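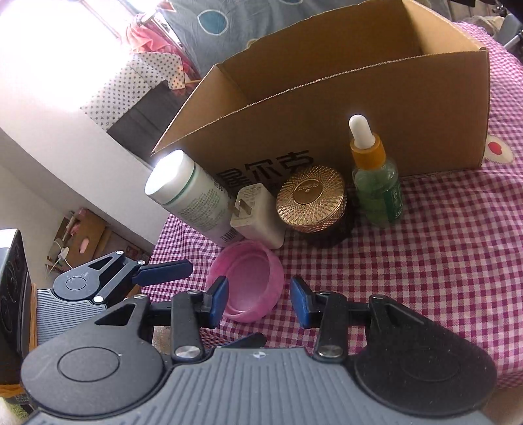

3.2 Canais de denúncia e resposta das federações

Figura 3. Garra manual com as pontas azuis abertas junto a uma tampa de plástico rosa, sobre toalha xadrez vermelha e branca.

Passamos agora aos canais de denúncia. A pergunta é simples: quando um atleta relata abuso ou assédio, quem recebe o relato e o que acontece depois. Nos regulamentos, resposta clara. Na prática, bem menos.

Analisamos os documentos internos de duas entidades, a federação de remo de Skutcombe e a liga de ginástica de Hiltside, mais 56 entrevistas com atletas, ex-atletas e treinadores. Roteiro semiestruturado, gravação com consentimento, transcrição integral. Três entrevistas ficaram de fora desta seção por tratarem só de contratos de patrocínio.

Em Skutcombe o relato vai para o diretor técnico. O mesmo que convoca a seleção. O conflito é evidente e foi citado espontaneamente por quase metade dos entrevistados da federação, inclusive por treinadores. Uma remadora resumiu: "eu ia reclamar com quem decide se eu viajo". Não há prazo para resposta, nem registro obrigatório. As atas que conseguimos consultar usam expressões vagas ("questão disciplinar", "assunto resolvido internamente") e não permitem saber se houve apuração.

Hiltside adotou outro modelo, a ouvidoria externa. O regulamento entrou em vigor em dezembro e prevê afastamento cautelar do treinador durante a apuração - medida que Baluyot e Evangelista já defendiam para ligas de pequeno porte. Problema: o ouvidor não tem poder de sanção. Encaminha parecer ao conselho, e o conselho pode arquivar sem justificar. Atletas menores de idade precisam de assinatura do responsável para abrir o procedimento, o que vários pais disseram desconhecer.

Sobre confiança. Os atletas de Hiltside conhecem melhor o canal, mas não dizem usá-lo mais. O receio de perder vaga aparece nos dois grupos com palavras muito parecidas. Entre ex-atletas o tom muda, falam com mais detalhe e citam nomes (suprimidos aqui). É possível que haja efeito de memória; não temos como separar isso com os dados disponiveis.

Cherry Mae Baluyot, em comunicação pessoal (23/6/18), observa que a independência formal do ouvidor conta pouco quando o orçamento dele é aprovado pela própria liga. Concordamos em parte. O caso de Plakholm, discutido na seção anterior, tem financiamento separado e mesmo assim apresentou demora na abertura dos processos. Financiamento ajuda, não basta.

Limitações: amostra por indicação, peso maior de modalidades individuais, nenhum árbitro entrevistado. Os dirigentes de Skutcombe responderam apenas por escrito e deixaram perguntas em branco, sobretudo as relativas a sanções aplicadas. A comparação entre as duas entidades deve portanto ser lida com cautela, ja que o material não é simétrico.

A seção 3.3 trata do afastamento cautelar e do retorno do treinador às atividades após arquivamento.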